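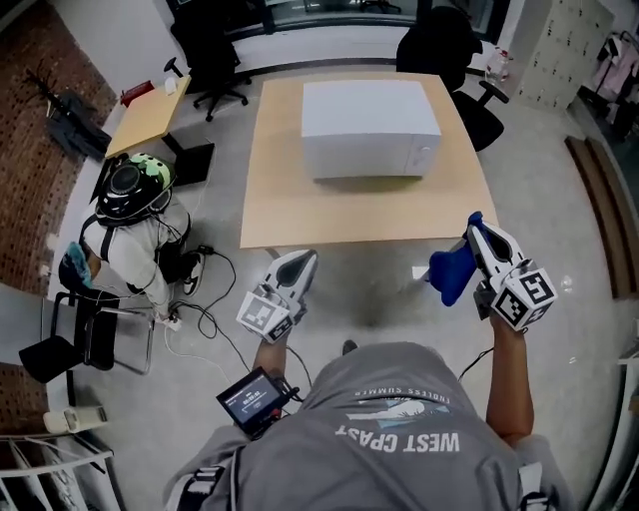

At the light wood table, August.

Nodlow Community Sewing Room: progress report to the Grorberg Fund

Dear Lovisa,

Thank you for your patience with this one, and for the kind note you sent after the last report (Elli pinned it up by the kettle, where it has been read by everyone waiting for tea). August is usually our sleepy month and I had half expected to have very little to tell you, but the mending evenings have kept going right through the summer and we are all a bit tired and very pleased.

The biggest piece of news is the machines. Your grant of $3,000 paid for 2 secondhand overlockers and a full service for the older machines, which had been skipping stitches since the spring. Oskari Turunen drove out to Havlíček to collect the overlockers and spent a long afternoon threading them, rethreading them, and writing out the threading order in large letters for the rest of us. I still get the lower looper wrong, but Mpho's evening group took to them right away and are already finishing T-shirt hems that would once have gone home held up with safety pins.

Mpho Motaung has now taught the beginners' course all the way through, and what a pleasure it has been to listen in from the next room! She starts people on a plain drawstring bag and then lets them bring whatever is sitting in the mending pile at home. We have had curtains, a tent fly, a great many school pants and one very elderly quilt that is still with us and may be for some time.

Altogether 200 garments have been mended and gone back to their owners since our last report. We keep the tally in the green notebook, and you are welcome to look through it when you visit.

Not everything went to plan. The fabric swap we had promised for early summer was put off when the hall at Noleso flooded, and we haven't found another date that suits them. The money set aside for it is untouched, and I would like your permission to carry it over to the fall. Thread has also cost more than I budgeted, so we are buying the large cones now and winding our own bobbins.

Next up are a zipper workshop and a later closing time of 9 p.m. on course evenings, which people have been asking for. Tapio Juntunen is putting the receipts together and will send them separately.

With warm thanks from all of us,

Elli Salminen and the Nodlow sewing room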